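Slide 4 - the chores question. Okay, so my neighbor Corentin Moulin asks me every January if he can buy a robot that tidies the living room yet. I tell him no, and then I talk for 40 minutes (sorry, Corentin!). Ask the room who'd pay for one. Wait for hands. 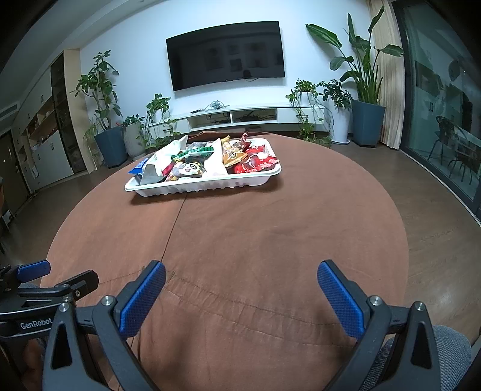
Snacks are my favorite test. Bags crinkle, they slump, they slide under each other, and a grip that's fine on a box will crush chips. At Trinder we ran 100 picks from a mixed pile and got 78. Good for a demo - not good enough for my house! Go to the Majali clip.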